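Solley College, Grullenness Campus
Practical Methods: Handout for Unit 3
Preparing and Keeping a Table-Top Work Area

Students on the Kerngate pathway should read this handout before the October practical. It deals with the covering of the table, the placing of small items and the clearing of the surface at the close of a session.

3.1 Background
A plain background of one colour is preferred for close work. Patterned cloths are not to be used, as small items are easily lost against them.
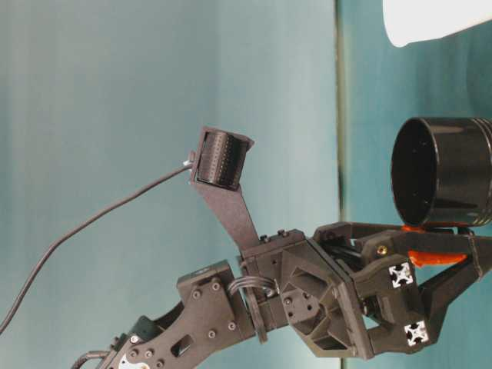
Fig. 1. Side view, with pale blue-grey backdrop and orange pad.

3.2 Covering the table
The cover is laid from the back edge forwards and smoothed by hand. Creases near the middle should be pressed out; a faint crease elsewhere is acceptable. Covers are signed out from the Carroll Room, shelf 164.
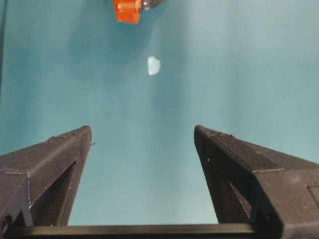

A matt finish is recommended in all cases. Glossy covers reflect the ceiling lights and make edges difficult to judge. Covers are wiped or shaken out between groups and returned folded.

3.3 Placing items
Light items, such as cups, are set near the middle of the cover, with clear space on every side. Scraps and crumbs are removed as they are noticed.
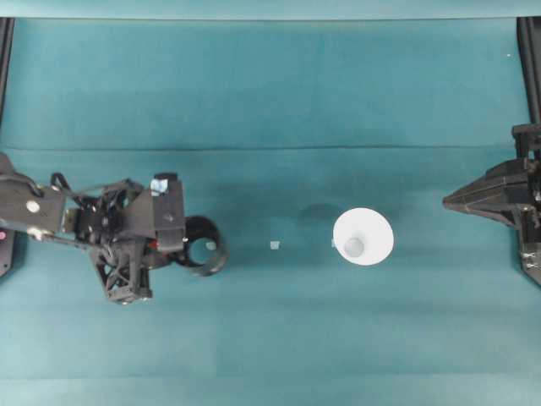
One student asked whether a cup should stand on its rim or its base, and was told that either is permitted provided the choice is written on the record sheet.

3.4 Tape
Tape may be used on the cover in small pieces only. It is lifted slowly, from one corner, and placed in the bin by the door.

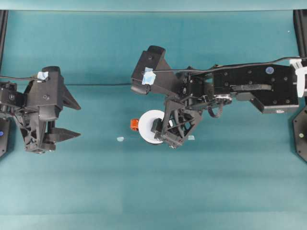
Could the tape be left down between two sessions on the same afternoon? A second student raised this point, and the department agrees, if the next group has been informed.

3.5 Written work
Submit a note of 200 words on the arrangement chosen. The note counts towards the 3000 words required for the unit.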